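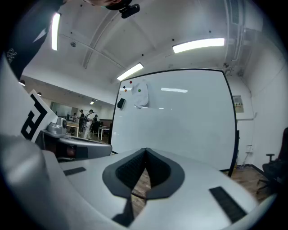
Slide 4. Workshop build, Lillerley gripper.

Good afternoon. This section covers the hand-held gripper assembled by members of the Stirnen shared workshop. Pause before continuing.

The parts budget was 400 dollars. Fathima Kodikara led the finger design; Nilmini Sarkar was responsible for the camera mount. The present version weighs 107 grams less than the July version.

Refer questions on marker calibration to slide 9.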